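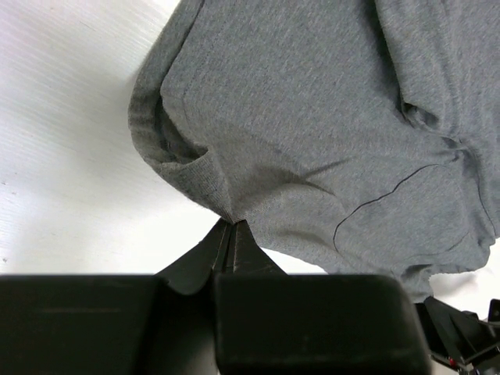
heather gray knit on the white table

OK it's Friday, the big table is clear, and I am finally doing the knitwear thread I've been promising since August. Long one. Get a drink.

1/ Background for new people: I fold and mend sweaters and sweatshirts for the swap shop in Fimville. Everything that comes in gets washed at home by whoever donates it, then it lands on my table. I love this job an unreasonable amount.

2/ We took in 366 pieces this season. Of those, 110 were knits. I know this because I keep a notebook, and I keep a notebook because I enjoy writing "gray" over and over.

3/ And so much of it IS gray! But look at a heather up close sometime. Tiny lighter fibers and darker fibers all running together, bluer in one spot and a bit brown in another when the light changes. A flat gray yarn can't do that.

4/ Heather is also the most forgiving thing in your closet. Lint? Can't see it. Small pill? Can't see it. A repair in thread that's one shade off? Good luck finding it, and I'm the one who sewed it.

5/ So, folding. People ask me for "the method" and I have to tell them the first step is putting the thing down flat and leaving it alone for a second. Let it settle. Then you can see where it's pulling.

6/ Every time you pinch a knit by the edge it makes ridges and little valleys that go way up into the main part. Very pretty! Also a pain when you're trying to get a straight fold. Pinch, lift, lay it back down, then smooth from the middle out with a flat hand.

7/ Flat hand is the big one. Fingertips drag. If you smooth with your fingertips you're just moving the wrinkle over to the next neighborhood.

8/ Find your seams before you fold. On a knit the seam is often just a thin dark line and it wanders. I like to line it up with the table edge and use it as my ruler. The hem will lie to you, the seam mostly won't.

9/ Somebody in my replies last week asked why their folded sweatshirts look like a loaf of bread. My guess is the ribbing. Ribbed edges want to pull in, so that end of the stack gets fat. Give the rib a gentle tug sideways before the last fold and it lies down a lot better.

10/ Also turn your stack! One fold facing you, the next one facing away. My shelf used to lean so badly it looked like it was listening at the wall.

11/ Mending break. If layers are coming apart at a border, check it from the inside first. Half the time it's just a fold that flipped open. The other half it's an open seam, and that's a ten minute fix if you catch it early.

12/ For open seams I use a ballpoint needle and a loose backstitch. Ballpoint slides between the loops. A sharp one can split the yarn and then you have two problems. Leave some slack, knits need to move.

13/ Stretch it a little after every inch or so of stitching. If the thread goes tight before the fabric does, go back and do it over. Yes it's annoying. I did a whole cuff twice on Tuesday night standing at the kitchen counter.

14/ Thread colors: I keep three grays on the windowsill. The medium one is nearly gone, the light one is half gone, and I have never once finished a spool of the dark.

15/ Storage bit. We're on the Skyrme shelves now, the deep ones from the old library sale, and they are SO much better than the wire racks. Wire leaves lines in knits. If wire is what you've got, put a piece of cardboard down first.

16/ Each shelf takes 16 folded knits before the bottom one starts to look sorry for itself. I've tried more. It's a bad idea, especially with the chunky ones.

17/ Never ever hang them! OK, fine, hang a light one if you must — fold it in half the long way and drape it over the bar of the hanger so the shoulders aren't carrying anything. I do this with exactly one cardigan and I still feel funny about it.

18/ Someone wants to know about fold size. I go for the width of a regular sheet of paper, the long side. That fits the shelf with a little room for your hand to get in. You want hand room. Otherwise people dig, and then Saturday morning is all refolding.

19/ (I don't mind refolding. I put the radio on. But still.)

20/ Pilling! Most asked question by a mile. I use a plain fabric comb, light strokes, one direction, with the piece lying flat and held still by my other hand. Go slow around the seams. The electric ones work great until they find a raised stitch.

21/ If it's pilling under the arms and nowhere else, that's just rubbing. It'll calm down after a few washes and combings as the loose fibers come off. Please don't throw it out.

22/ Washing: inside out, cold, and take it out as soon as the machine stops. Dry it flat on a towel. Pat it into shape while it's damp and you save yourself so much work at the folding end.

23/ A white table really helps with all of this, by the way. I did a whole winter on dark wood and kept missing holes. On white, anything you can see through jumps right out at you. An old sheet spread over the table does the same thing.

24/ The swap is moving for the next round, we'll be in the Truleck building, ground floor, side entrance. Same deal as always: bring clean knits, take home knits. The Mirkar bus stops right across the street, which makes me very happy as a person who carries bags of sweaters on buses.

25/ What we need most: kids' sizes, anything in green, and large plain sweatshirts. What we have plenty of: scarves. So many scarves. 49 at last count, and one of them is longer than my hallway.

26/ Things with small damage are very welcome! Loose hem, missing button, tiny hole, bring it. Just pin a scrap of paper to the spot so I don't have to hunt. A safety pin with a bit of bright yarn tied on works too.

27/ Question from the replies: "do you fold hoodies the same way?" Nearly. Hood goes down flat over the back first, then sleeves in, then up from the bottom. Cords tucked inside or they snag on everything.

28/ Another one: "what about turtlenecks?" Fold the neck down once, toward the front, and then pretend it isn't there. It'll make a lump. The lump goes at the back of the shelf.

29/ And "how long does one take you?" No idea! I've never timed it. A thin one is quick, and a big soft one takes longer because I stop to pet it.

30/ Somebody else asked if I iron knits. No. A little steam from a few inches up if the hem is curling, then let it cool on the table before you pick it up. Pressing down with the iron squashes the ribs and they look tired afterward.

31/ OK, back to the pile. There's a navy one with elbow patches in there that I've been saving for the end of the night. If you've got a knit you can't figure out how to fold, drop a picture in the replies and I'll give it a go after dinner!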